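Flidness Community Help - Workplace and Facilities - Cleaning and Waste

Bin liners slipping down and dried-out whiteboard markers in shared training rooms

Posted by Carnau Learning Centre, Front Office

Our centre operates two training rooms which are booked by outside groups throughout the year. Both rooms have glossy white floor tiles, a wall-mounted whiteboard and a small round waste bin. We are presently revising the closing checklist which each group is asked to follow, and we would be grateful for advice on two matters.

The first concerns the waste bins. The liners supplied to us are black and considerably larger than the bins. When a liner is fitted in the ordinary way, the top slides down inside as soon as anything of weight is dropped in, and the rubbish ends up between the bag and the wall of the bin. Our cleaning contractor has asked us to correct this, as the bins must then be washed out by hand. We have tried rubber bands, but these perish or go missing.

The second concerns whiteboard markers. At the end of a session markers are frequently left on the floor or on the window ledge, and it is difficult to know which of them are still of use. At present the staff member closing the room puts all of them back in the tray, and the next group then complains that half of them do not write. We purchased a carton of 200 at the beginning of the year and had used the last of it by August.

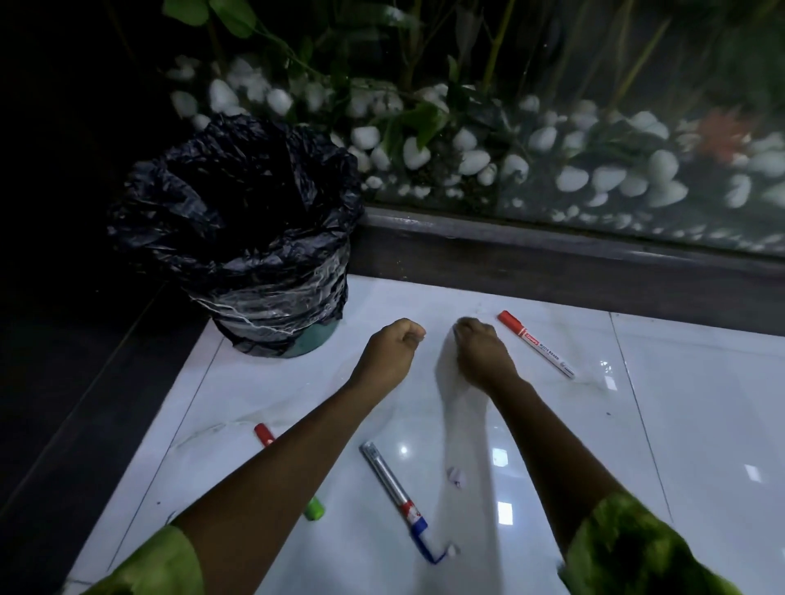 Training room floor at pack-up: lined waste bin, a whiteboard marker and other marker-type pens.

We should be pleased to hear from any organization with a written procedure for either matter. We would also like to know whether the markers may be placed in the ordinary rubbish, or whether they require separate handling. Our local depot was not able to give a clear answer by telephone.

Thank you in advance for your assistance.

Jovham Facilities Services
Accepted reply

Thank you for your enquiry. Our organization maintains meeting and teaching rooms on behalf of several clients, and both matters are familiar to us.

Regarding the liners, an oversized bag can be used in a small round bin provided that the surplus is managed at the time of fitting. We instruct our staff as follows.

Open the bag fully and push the base down to the floor of the bin with a closed hand, so that the air beneath it is driven out. Trapped air is the usual cause of a bag which rides up and then collapses.

Fold the top outward over the rim and draw it well down the outside. A short fold will not hold. The collar may look untidy and this is of no consequence.

Gather the slack at one side, twist it once and tie it in a single loose knot against the outside of the bin. The knot takes the place of the rubber band. It should be loose enough to undo, as the same slack is needed to close the bag when it is removed.

If the bin is of a type with a separate retaining ring, please use the ring and omit the knot.

We would nevertheless suggest that you review the size of liner being ordered. Measure around the outside of the rim with a tape and halve the result. The flat width of the liner should be slightly greater than that number. For a rim measuring 70 cm around, a liner with a flat width a little over 35 cm is suitable, and anything very much wider is plastic you are paying for and not using. Suppliers will often exchange unopened rolls.

Regarding the markers, we ask the person closing the room to carry out a short check before the bin is emptied:

Collect all markers from the floor and ledges, including any beneath the tables.
Draw one line with each marker on a corner of the board.
Return those which write clearly to the tray, cap fitted until it clicks.
Set aside those which are faint. Cap them and store them flat until the following day, then test once more.
Discard those which remain faint at the second test.

Markers should be stored flat at all times. When they stand with the tip upward the ink drains away from it, and a marker with plenty of ink will appear to be finished. A good number of the markers in your carton may have been discarded early for this reason.

As to disposal, our sites place spent whiteboard markers in general waste with the caps on. They should not go into the mixed recycling bin. Some councils and stationery retailers operate a collection point for used pens, and it would be worthwhile to enquire with yours.

Hämmerli Hall Bookings

We had the same trouble with bags. We changed to smaller ones and it stopped. Ours come in a box of 600 and last a long time.

For the pens we no longer leave any out. Each group signs for a pouch with 2 black and 2 red and returns it to the desk. If one is missing, it is added to the hire charge.

Tamarind Street Annex

We agree with most of the above but would advise against the knot if your bins are emptied by a contractor. Ours cut the knots off with scissors to save time, and the bags then could not be tied. Kindly check with them first.

May we also add that marker ink on glossy tile should be wiped up the same day. A little methylated spirits on a cloth removes it from the tile surface, though the grout is another matter - we have not found anything which lifts it from pale grout once it has set. Test a hidden corner before you begin, and keep the windows open.

Carnau Learning Centre, Front Office

We thank all members for their replies. The rim of our bins has been measured and the liners are indeed well over the size required, so a smaller roll has been requested from the supplier. The line test has been added to the closing checklist. We will consult the contractor about the knot before the remaining large liners are used up.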